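Teaching a Gripper Task by Hand: Packing Small Items into a Box
Project report, Rekanik student lab
Markos Manolakis, Mireille Lecomte, Wálter Llanos
Supervisor: Jozefína Matoušek
9 January 2023

1. Aim

We wanted to know if a robot arm could learn to pick small household items off a crowded table and put them in a box from examples given by people. Last year's group, led by Eugénie Texier, drove the arm with a remote control. Their runs were slow, and new operators needed a long time to get used to the sticks. We used a hand-held gripper with its own camera. The person holds it and does the task, and the camera and the jaw opening are recorded together.

2. Setup

We worked at a table in a living room. The clutter was left in place on purpose, so the packet of tissues had to be found next to things like an electric motor, a folded towel and a pen. The yellow cardboard box was the target. A run began with the jaws open over the table and ended when the item had been let go inside the box.
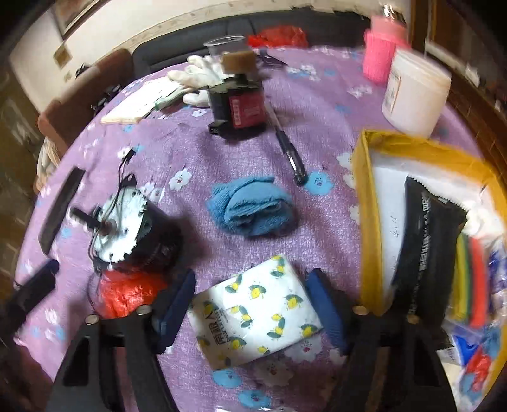 3. Recording the demonstrations

Wálter and Mireille did most of the recording. In all we kept 146 demonstrations, with 10 different items. The rules we settled on were simple:

Move at a steady speed, slower than you would by hand.
Keep the finger pads in view the whole time.
Close the jaws fully before lifting.
Do not fix a bad grasp halfway through. Stop and start the run again.

The last rule came after our first try at training. We had left in a lot of runs where the person nudged an item twice before picking it up, and the arm learned to nudge things too.

Soft items were harder than we expected. With a tissue pack held between the two ribbed pads, it is easy to squeeze too much, and the person holding the handle feels very little of it.

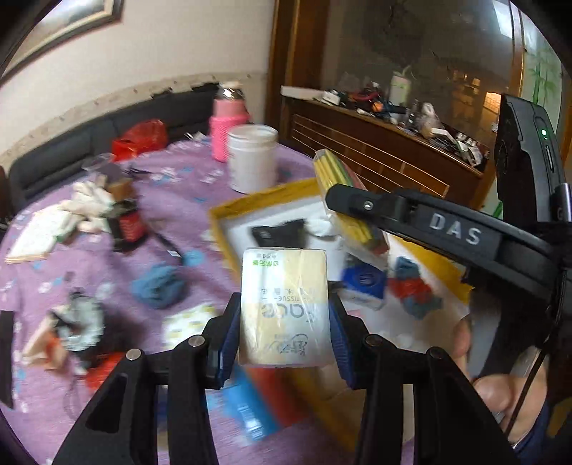
We tried to deal with this by marking the moment of contact in each recording, but two people marking the same run often disagreed by several images. In the end we used the jaw opening alone and dropped the hand marks.

4. Training and tests

The recordings were cut into 2,998 short pieces and used to train the model we call Cirley. Tests were run on the lab arm with the same kinds of items. Flat packs worked best. The pen was the worst item – the arm often closed on the cloth beside it.

5. What we would change

More people should record. Both of our main operators are right-handed and come in from the same side, and the arm had trouble when the box was moved to the left. We also want a second camera angle, as the fingers hide small items just before the grasp. Markos will rebuild the handle mount in February and then repeat the pen runs with a thicker tablecloth.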